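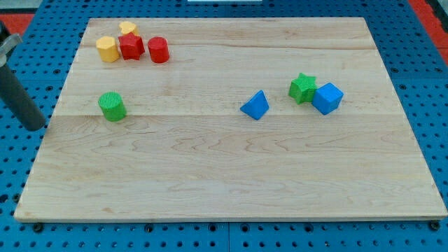

*Colored blocks on a wooden board, blue table underneath*

## Do I need to drain my kayak hatches and loosen the covers before winter?

**Torunn Amundsen**, November 2018

Hello everybody, first post from me after a long time of just reading! I bought a used sea kayak this summer (a Skeno, the older model with the two round rubber hatches) and had a wonderful time with it until the lake got too cold for my taste. Now it has to spend the winter in an unheated shed, and I want to treat it right. I've sponged out the cockpit, but there is always a bit of water in the rear compartment no matter what I do. Should I leave the hatch covers on to keep the mice out, or off so the air can get in? And is it okay to hang it from the rafters by the two end handles? My brother-in-law says yes, but he also stores his canoe under a pine tree with no cover, so I thought I'd better ask.

---

**Bogdan Krawczyk**

Welcome, Torunn! Please don't hang it by the handles. All the weight pulls on the ends, and over a whole winter a plastic hull can sag in the middle. Get two wide straps and put them under the bulkheads, where the hull is stiffest, or lay the boat on its side on a padded rack. I paid $25 for a pair of straps and they have held up my boat for 11 winters now.

As for the hatches, sponge out the rear one, then leave both covers off for a few days indoors if you can manage it (mine goes in the hallway, and my family is very patient). After that I lay the covers on loosely, so the rubber isn't stretched all winter long. For mice I tie a piece of old window screen over each opening with a bungee cord. Wipe the rubber with a protectant made for it, and keep anything with petroleum in it far away from those covers. Oh, and let the skeg down and rinse the slot — there is always sand in there, and January is a miserable time to go digging for it.

---

**Ronaldo Samonte**

I just leave mine outside upside down, never had a problem. Cover's a Nodard, cheap one.

---

**Anneliese Kettler**

Bogdan has it right about the straps. I'd only add that if water keeps coming back in the rear compartment, you may have a small leak, and now is a nice time to look for it. Set the boat on the grass, pour a little water into the compartment, and check along the skeg box and the bulkhead seam for drips. My old boat leaked at the bulkhead and a bead of marine sealant took care of it. Let it cure fully before you put the covers back on, and enjoy your first winter of looking at charts!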